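Games > Clubs & Events > Organising

Console Night Safety Checklist, With Our Comments

5 min read
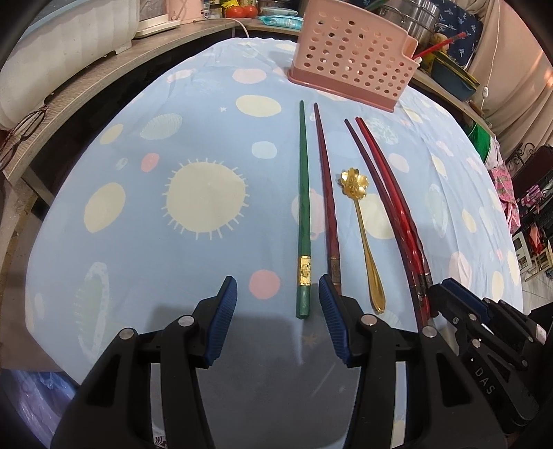

Chopsticks and a gold spoon on the sun-print tablecloth.

We've run the Lullura console night at the Cabrera hall long enough to have made most of the mistakes already, so the comments are longer than the checks. Do pinch whatever suits your own club!

Power and leads
[x] Extension leads unwound fully before switching on. Comment: the orange reel gets warm if you leave it coiled, bless it.
[x] No lead plugged into another lead. Comment: one found behind the Drumar racing rig, now moved to the wall socket.
[ ] Plug labels checked. Comment: 2 adaptors still have no test sticker, so they're in the cupboard and they stay there, please, even if somebody asks very nicely.

Screens and seating
[x] Televisions strapped to their stands.
[x] Walkway clear to both fire doors. Comment: beanbags do creep about as the evening goes on, so have another look at half time.
[x] Headcount under 124, as on the hall licence.

Players
[x] Flashing-lights notice up by the entrance. Comment: Pullenano has a very bright title screen, and we've put a second notice beside it.
[x] Break called every 30 minutes. Comment: there will be groaning, especially from anyone halfway through a boss fight, but a pause and a stretch does everybody good.
[x] Controllers wiped between turns.
[ ] First aid box topped up. Comment: plasters are low, and we'd like a fresh cold pack before the March tournament.

We use cookies to remember your preferences. Accept | Manage settings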